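Break Room Refrigerators: Defrosting, Shelf Space and the New Schedule

The small two-door refrigerators will be defrosted again this August, starting with the Caltwood building and moving on to Astness once Caltwood is finished. The Drollow office has its own arrangement with the landlord and isn't part of this round.

Most of the questions we received after the last round were about timing, so the schedule comes first. A notice goes on each refrigerator door three working days before the unit is switched off. Food in the freezer compartment has to be out by 3 p.m. on the day before. Food in the upper compartment can stay until 8 a.m. on the day itself. After that, whatever is left will be thrown away, including the container it is in. We know people were unhappy about losing containers last year, but we don't have room to store them.

The freezers need this more than the upper compartments do. These are manual-defrost models with the freezer at the bottom, and frost builds up on the inside walls as the door is opened and closed through the day. When the layer gets thick, the packages near the walls stick and the door doesn't seat properly against the gasket. A door that doesn't seat lets in more air, and the frost builds faster.
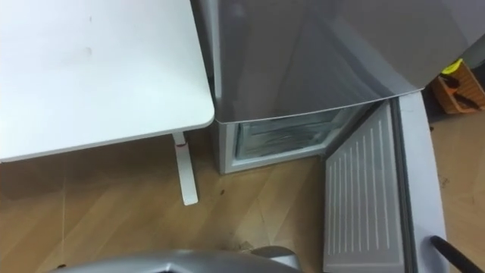
The usual advice is to defrost before the ice is a quarter inch thick. We have been going by the calendar instead, which worked well enough on the upper floors and less well in the rooms where the refrigerator is shared by two teams. From now on, anyone who notices heavy frost can send a note to the facilities mailbox with the room number, and that unit will be moved up the list. Please don't try to clear it yourself. One unit at Astness had to be replaced after a butter knife went through the freezer lining, and the replacement cost 1,097 dollars with delivery and haul-away. A plastic scraper would probably have been fine, but we would still like people to leave it alone.

The work itself is simple. The unit is unplugged, both compartments are emptied, and the freezer door is left open with towels laid along the bottom. A bowl of hot water set inside speeds things up. Once the ice lets go, the walls, shelves and door panels are washed with baking soda and warm water and dried with a clean cloth. The ridges on the inside of a freezer door hold crumbs and spilled juice, so those get a soft brush. The gasket is wiped in the folds as well as on the face. Then the door is closed, the plug goes back in, and the refrigerator runs empty until it is cold enough for food again. Plan on doing without it for the full day.

The cleaning supplies are kept in the hall closet on each floor. Bleach and glass cleaner should not be used on the inside of any unit. The silver doors also show streaks if they are wiped with a wet paper towel, and a barely damp microfiber cloth does a better job.

A word about placement. Several of the refrigerators have ended up tight against a desk or table, mostly in rooms where furniture was shifted to make space for something else. It saves some floor, and people like having a surface next to the door to set a lunch bag on. The trouble comes when the freezer has to be emptied and washed, because the person doing it can only get at the unit from one side.

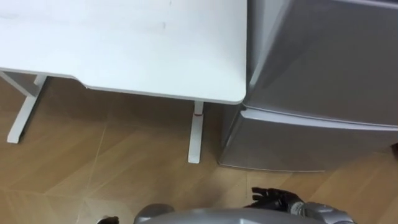

We aren't asking anyone to rearrange a room for good. For defrosting day, though, the desk beside the refrigerator should be cleared of papers and anything that plugs in, so it can be slid away if needed. Adjustable desks should be lowered first and unplugged before they are moved. They are heavier than they look, and lifting one by the tabletop puts strain on the brackets. Two people, one at each end, holding the frame.

Anything left on a cleared desk will be put in a box and labeled with the room number. Boxes go to the front counter and are kept there for 30 days.

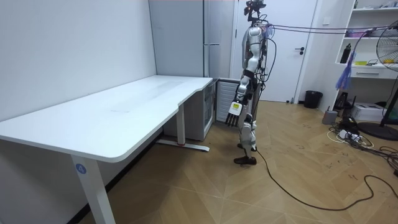
Desk labels are the other item this month. Every shared desk in the Caltwood building is getting a number so that repair requests point to the right piece of furniture, after two cases where the wrong desk was taken apart. The numbers are on round blue stickers, placed on the leg where they can be read without moving a chair, like the "4" on the white desk here. The same number should be used in any request about scuffs, loose feet or a top that won't stay level. If a sticker has come off, leave the spot bare and tell us, and we will bring a new one. Gray smudges on the white tops don't need a request. They usually come off with dish soap and a damp sponge, and the melamine sponges should be saved for marks that won't budge, as they dull the surface over time.

Freezer space will be tight while units are switched off. Aguirre, our lunch supplier, has agreed to hold back frozen items on defrosting days and send chilled ones in their place, at the same price. Orders already entered will be changed automatically. A chest cooler with ice packs will be set out on the ground floor for anyone who brings lunch from home. It holds 55 quarts, so please bring the lunch and leave the rest of the week's groceries at home.

The door notices will list the room, the switch-off time and the time the refrigerator can be used again. Questions about the schedule go to the facilities mailbox.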